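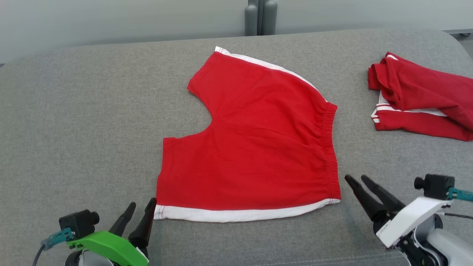 Wanley Robotics Club: Frequently Asked Questions

Kept up by Anca Crăciun, club adviser. I have run this club long enough to distrust most of what gets said about school robotics, including some things on our own flyer. Read this before you sign up your kid.

What is the folding project?

Two robot arms try to fold clothes. Students drive the arms by hand for a while, the computer records what they did, and a program is trained on the recordings. Then the program gets a turn by itself. The project is called Maltari, a name the students picked before I could object. It has stuck.

So the robot can fold laundry?

Sometimes it can fold a pair of shorts. The flyer says "teaching robots to do chores" and I have asked for that line to be changed. Nothing we have built does a chore. A chore means picking something out of a basket, figuring out what it is, turning it right side out and putting it away. We start with one garment laid flat by a student. Please keep that in mind when you see the demo video, which was edited by people who wanted it to look good.

Why shorts?

They are small, cheap and hard to ruin. We tried T-shirts first and spent three weeks on sleeves. Red shorts with white trim also stand out well against gray fabric, and that helps the program more than I am comfortable with. Lợi Đặng has been asking since the fall what happens if we swap in gray shorts. I expect it will go badly. It's on the list for February.

How many recordings does it take?

The students' target for the first round was 300. They got there and the results were poor, so they did another 300 with the shorts turned at different angles. The second batch helped. How much it helped is an argument we're still having, and I would like to see it settled with a test that somebody wrote down beforehand.

What do you count as a success?

This took longer to agree on than anything else. The rule now is that the shorts must be folded in half, with the edges lined up to within a finger's width, and no student may touch anything after the start. Before we had the rule, a student would reach in to flatten a corner and the run would still go down as good. I threw those results out. People were unhappy.

What is the current score?

In the last full test the program had 11 tries and met the rule on 7. The students are proud of that and they should be. I would only add that all of those tries used the same pair of shorts on the same surface under the same lights. I don't know what the number would be in your living room, and neither do they.

What do the cameras see?

Less than you'd think. There is a high view that takes in the work surface and both grippers, and there are small cameras on the grippers that move with them. New members tend to assume that the close-up view must be the most useful one. Then they sit down and go through the recordings, and find long stretches where it shows mainly ceiling.

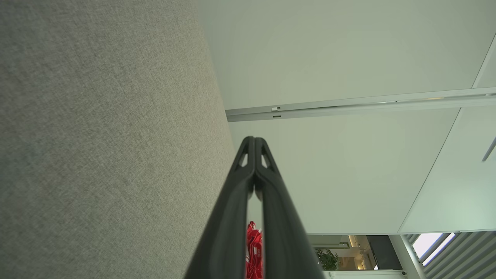 Wrist view. The strip of red between the fingers, apparently fabric, is all of it you get.

Chiến Đoàn argues that the program learns to ignore views like this one. Maybe so. I asked him to train it once with the wrist cameras and once without, and compare. He agreed that was fair, then found out how long training takes. We are waiting for computer time.

Does my kid need to know how to code?

No, but somebody in each group has to learn. Driving the arms takes an afternoon to pick up. Sorting the recordings takes patience and a bit of Python. The members who get the most out of the club are usually the ones willing to watch bad recordings and say what went wrong in each. That's dull work and we don't hide it.

Is it safe?

The arms are small and run at low speed. They can still pinch. Long hair is tied back, sleeves are pushed up, and hands stay off the work surface while the program is running. One student sits by the stop switch and does nothing else. If that student is on their phone, we stop for the day. I've done this twice.

Do you compete?

We go to the Grurnville meet in the spring. I have mixed feelings about it. Judges watch each team for a few minutes, and a lucky run beats a steady one. Two years ago the winning robot was, as far as I could tell, playing back a fixed set of moves. It looked great. Our students now hand the judges a sheet with every try from the final test on it, failures included. It has never won us any points.

What does it cost?

There is a parts fee each semester, and the office has a short form if that's a problem. Nobody gets turned away over the fee. We don't need donated laptops, please stop bringing them. We could use plain cotton kids' clothes in solid colors, clean, no zippers.

Who do students work with?

Nia Nicholas teaches the hardware half and is the person to email about missed sessions. Tâm Trình graduated from the club and comes back to help with training runs – she is also better than I am at telling a student that a plot doesn't show what they think it shows. I handle schedules, permission slips and complaints.

Will this help with college?

I get this one every fall. It might. An essay about a robot that folds shorts a bit more than half the time, and an honest account of why, would interest me if I were reading applications. I don't read applications. If college is the only reason your kid is coming, they will probably be bored by the third week.

Can parents come and watch?

Yes, from behind the tape. Come for a whole session if you can. People who drop in for ten minutes either see a good fold and leave thinking we've solved it, or see the robot grab at nothing and leave thinking it's a waste of time.

What's next?

Gray shorts, then a towel. A few members want to go straight to button shirts. I have said no, and they've started a petition.

How do we sign up?

Forms are in the Đàm building office, in the tray by the window. Return them to Nia before the second meeting. The group is small because there is one pair of arms to go around, and if we fill up we keep a waiting list. It does move. Some students find out what the work is like and go join drama.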